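Equipment and Capital | Grant progress reports

Progress report to the Folladier fund -- October 2020
Tabletop handling project, Lynch workshop
Prepared by Róisín Ó Dubhghaill

We're into the part of the project where the spending decisions get real, and I'm very happy with where we've landed. When we last wrote, we had one arm on trial from Skedell and a long wish list. We now have a much shorter list and a good idea of what the second arm should be.

Purchases so far

The biggest item this period was the gripper. Kadir Kurtuluş got quotes from Skedell and Gallotura, and we went with Gallotura. Theirs cost a bit more up front, but the replacement fingers are cheap and come in pairs, and we know from the trial that fingers wear out. The order came to $2000 including freight. We also bought a small wrist camera for $352, mounting bracket included. Spare cables and a second power supply added $200, which was more than I'd allowed for in the original budget. I've moved that amount across from the travel line, where there's plenty left this year for obvious reasons.

Work on the table

Seul-gi So has been running pick-up trials with everyday items, the kind of mixed lot that a sorting bench would see. The wrist camera has changed how we talk about the whole job! Before September we were guessing at grips from a camera on a stand, and half of our arguments were about what the fingers were doing behind the object. Now we can look.

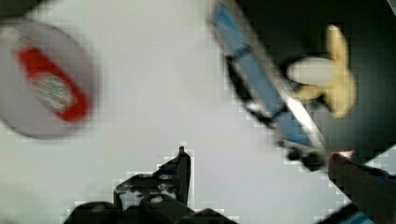 Wrist camera view: red bottle on a round grey plate, banana and blue object at right, gripper at bottom.

The blur when things are moving is the main thing we'd like to fix next. Azlan Kwok thinks a better light over the bench would get us most of the way, and I'd like to try that before we price a faster camera. A lamp is cheap and we can have one up within a week. If it doesn't do the job, we'll come back to you with a camera quote and the footage side by side.

What we'd like to do next

Our plan had us buying the second arm in the new year. Skedell has offered to hold its current price if we commit before the end of the quarter, and to throw in the base plate. We'd like your okay to bring that purchase forward. It doesn't change the total, only the timing. Dilek Uysal has checked the bench and there's room for 2 arms, though the power board will need an electrician. We have asked for a quote on that and will send it along when it arrives.

One risk to flag -- shipping. The gripper fingers were held up for a while and we had to borrow a set. I'd suggest we keep two spare pairs on the shelf from now on and treat them as a running cost.

The team is keen and the trials are getting more interesting by the week. You're welcome to drop in and see the arm running, or we can set up a video call if that's easier at your end.

Contact the Lynch workshop office | Back to top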